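Getting the arm to tidy up: a walkthrough for new club members
Posted by Birutė Petrauskas, Datcombe Robotics Club 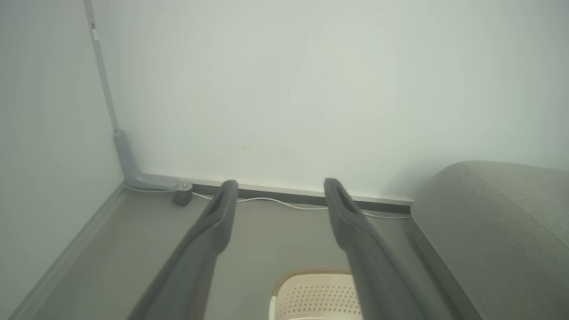
If you joined us in July, welcome! You have probably been told by now that our project this year is tidying, and that you will be driving the arm sooner than you expected. I have written down how we run a practice session, partly for you and partly for me, as I forget the order of things every time we have a few weeks off.

Before you start

You will need a partner. One of you drives and the other keeps the log, and you swap at half time. Sihan Tian keeps the key to the kit cupboard, and the red notebook lives on the shelf inside it. Please don't begin a fresh notebook, however tempting the clean pages are – we did that last spring and spent a whole evening matching one lot of notes to the other.

Step 1. Wake everything up

Switch on the arm first and the laptop second. Open the control program, which we call Predar (it was named before my time, and I've had three different explanations), and wait until the wrist view comes up. If you get a black square, close the program and check the cable at the laptop end before you go fiddling with anything else.

Step 2. Open and close the gripper

Do this with nothing in its grasp. Open it fully, close it slowly, and open it again, watching both fingers in the wrist view as they go. They should move together. If one lags behind the other, stop there and fetch Boyang Shao, who has rebuilt that gripper more often than he would like.

Step 3. Have a good look about

Turn the wrist gently from side to side before you go near anything. New drivers always want to dive straight in, and I was just the same! Look for cables on the floor, furniture legs and anything soft that the fingers could snag. Say what you find out loud so your partner can write it down.

Step 4. Do your runs

Each driver does 6 runs in a session. Come in from above, slow right down for the last little bit, and let go of the controls for a breath before you close the fingers. When you lift, lift straight up. Swinging sideways too early is the mistake we all make, me included.

A run that goes wrong still goes in the notebook, with a word or two on why. Cuiping Mao reads every one of them, and the messy runs are the ones she asks most about.

Step 5. Save and pack away

Save under the next free number. The last one I saved was 2630, so carry on from wherever the notebook has got to. Park the arm before you cut the power – it will sag if you don't, and it makes a horrid clunk.

Xiuying Zheng looks after the rota, so do tell her if you can't make your slot. The kettle is by the sink and the decent biscuits are behind the flour.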